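Teaching by Remote Control: June progress report to the Plender fund
Prepared by Berhanu Gebremichael, Oritthorpe bench automation group
14 shares | 3 comments
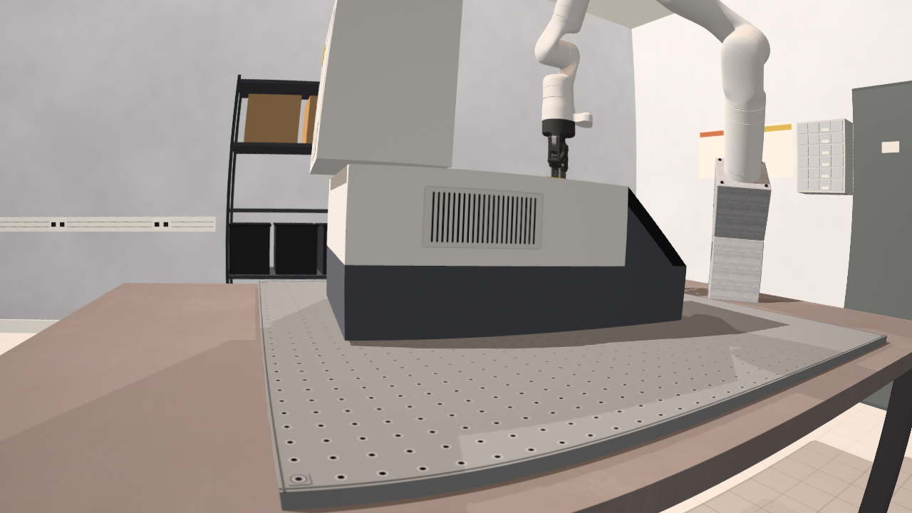
The short version for anyone reading this between meetings: we promised 225 usable demonstrations in the simulator by the end of June, and we have them. We also have 920 unusable ones, which we did not promise and will not be charging you for.

What we set out to do

As a reminder, the grant pays for us to find out whether a lab technician with no programming background can teach a two-arm setup to work with a benchtop instrument, by steering the arms remotely through the job until the software gets the idea. All of it so far has been done in simulation. The reviewers asked last time whether this was cautious of us. It was. A simulated instrument that gets shoved off its breadboard can be put back with one key.

The remote control setup

We began the period with the old hand controllers, which are fine for large movements and hopeless for the last inch before contact. Operators would bring the gripper down beautifully and then hover over the housing like someone trying to park in front of their in-laws. Lamai Kaewsai rewrote the mapping in the second month so that the arm slows down as the fingers get near a surface. The average demonstration got longer, the operators stopped swearing, and the share of runs we could keep went up. I would have liked all three to point the same way but will take two.

The control software is now called Ekau. It was called something else until Plender's own communications people pointed out what the initials spelled.

Operators

Four technicians from the Tiwari building took part, each for 30 sessions. We gave them one page of instructions and a practice hour. The practice hour was originally 20 pages of instructions and no practice, a plan I defended in the last report and would now prefer not to discuss.

Two things came up again and again in their notes. First, depth is hard to judge on a flat screen. People misread how far behind the overhang the fingers were and bumped the upper block on the way in. We added a second camera view, and bumps became rare enough that operators now report each one as an event. Second, they did not like having two arms to think about. Most of them parked one arm and did everything with the other. We had written the task to need both, so strictly speaking these runs were wrong, but they were often quicker than ours. The task sheet has been changed to allow it.

What the robot learned

Less than the technicians did, so far. Trained on the kept demonstrations, the arm reaches the top of the lower housing reliably from any starting pose we tried. It is much weaker at what comes next. It copies hesitation very faithfully: if an operator paused to drink coffee, the arm pauses too, at the same point, with every sign of enjoying it. We now trim pauses before training. Lamai has a script for this and would like it recorded that she asked for it in the first month.

We also ran one test with the instrument moved a little on the breadboard. The arm went confidently to where the instrument used to be. Varying its position is now part of every session, and we should have done it from the start.

Money

We are 2000 dollars under on equipment, the second set of hand controllers having turned up in a cupboard. We ask to move that amount to operator hours. Computing costs are on plan, apart from one weekend when a training job was left running on the wrong data - the invoice is attached and needs no help from me.

Next period

The demonstrations will be collected again with varied positions and the new task sheet, and we expect to keep a better share of them. Guiding a real arm by hand starts once the safety paperwork clears. It has been on a desk in Oritthorpe since before the last report, and I am told it is a very good desk.

We need one decision from you: whether the two-arm version of the task should stay in the final evaluation, given that our operators plainly think it is silly. Lamai and I disagree on this. Her note is in the appendix and is longer than mine.

B.G.

3 comments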